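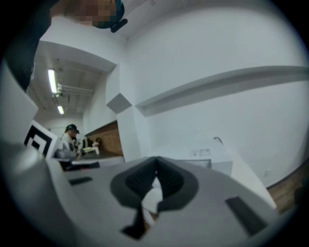
4.2 What the job turned into

I went into Trivport thinking I'd be writing about job losses, because that's what everyone had asked me about before I started. People there wanted to talk about their wrists and their breaks (and who gets the good bench). So that's what most of this section covers.

Before the Trarnberg trial, a packing shift was 800 items, sorted by hand, and you knew by lunch whether you were behind. Under the trial, part of each shift goes to demonstrating: you pick up the hand-held gripper, do the task the way you'd want the arm to do it, put everything back and go again. The target is 400 demonstrations, and the sorting quota drops to make room for them. On paper that's a fair trade. Wulan Ginting told me it felt like "doing the same job with oven mitts on", and I heard versions of that from nearly everyone I sat with.

The gripper also changes how close people work. Figure 2 gives a fair sense of it: the tool takes up the lower half of the view, one person is leaning in right over it, and another is well back in the farther room. I found that distance came up a lot in interviews! On the old line you could chat across the bench all morning. Ayuba Boateng said he now talks mostly at changeover, and he misses the gossip more than he expected to.

Not everybody minded. Yanti Pillai liked having her way of doing things recorded, and she was the first to point out that the recordings ought to count as skilled labour. She'd been teaching new starters for years without a cent extra, so when the firm began calling demonstrators "trainers" she went and asked about the pay grade. As of June she was still waiting for an answer.

Then there's the question of whose habits get learned. Nadhirah Krishnan is left-handed, and 686 of her recordings were set aside during the review because they didn't match the rest of the batch. Her supervisor saw a data problem. She saw weeks of work going in a drawer, and I have to say I'm with her on that one. The recordings have since gone back in under their own tag, after she raised it at a team meeting with Larasati Manurung backing her up. I come back to that meeting in Section 5, where I look at how much say the demonstrators had over the review rules.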